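Wrist offsets on the Venness, part two

The left wrist had been closing high since the September update. Nothing was bent. The joint zero in the model file no longer matched the one in the controller config, so I copied the value across by hand and reran the 16 reach poses before touching any gain.

The gains were a separate problem. Left gripper stiffness is now 280, down from 518, and the solver gets 2000 steps to settle before the first command. Henrique Cordeiro suggested lowering damping too – I left it alone. 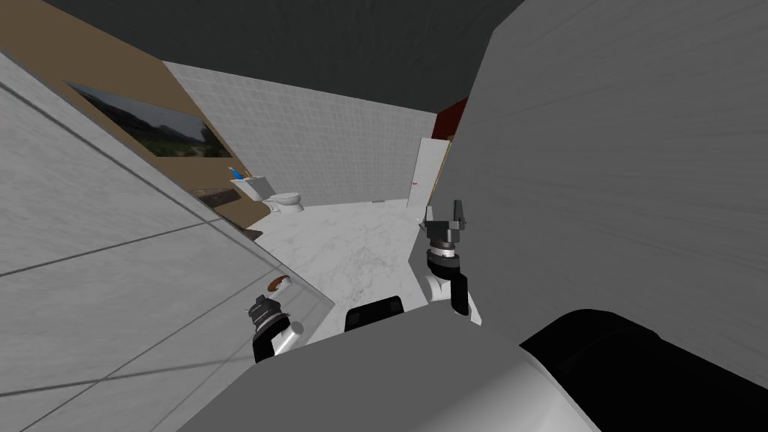 Simulation / Maintenance log

Bathroom level, donut-like object on the tile, left gripper beside it and right gripper open. I use this pose for checking wrist height against a flat surface. Config is in the Flidley folder, old values commented out. Right arm zeros are next.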